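Folding sweatpants

Sweatpants (in British usage also jogging bottoms or joggers) are usually stored folded, in a drawer or on a shelf. Because the cloth is thick and knitted, they are folded into fewer, deeper layers than ordinary trousers.
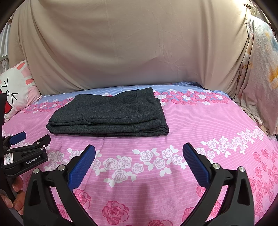 Surface

Any flat surface wide enough for the full length of the leg can be used. Beds are common in homes where the table is small. A bed gives slightly under the cloth, so the bottom layer may need smoothing again before the last fold. Dark grey garments show lint from bedding and are often shaken out first.

Method

One leg is laid over the other so that the outer seams meet. The crotch, which sticks out as a point, is tucked in to leave a straight edge. The legs are then brought up towards the waist in halves or thirds. The waistband may be left at one end of the stack, with its seam showing, or turned inside. Side pockets are pressed flat with the hand, as a bunched pocket lining makes a lump in the finished pile.

A second method, called the Restard fold in some household manuals, tucks the ankles into the waistband to make a closed packet. It holds together well in a bag but stretches the elastic if left for months.

Fabric and bulk

Heathered knits, in which fibres of different shades are spun together, hide light creasing better than plain dyed cloth. A medium pair in the Biltora household tables is listed at 500 grams for brushed fleece and 363 grams for unbrushed jersey. Summer weights can be as low as 200 grams. Fleece tends to spring open at the fold and leaves a rounded edge.

Storage

Folded pairs are stacked flat or stood on edge in a drawer. The Grustgate laundry guide advises no more than 8 pairs to a stack, with the heaviest at the bottom. Drawstrings are tied loosely or laid inside the waist.

See also

Ironing
Knitted fabric
Lumbantobing shelf
Waistband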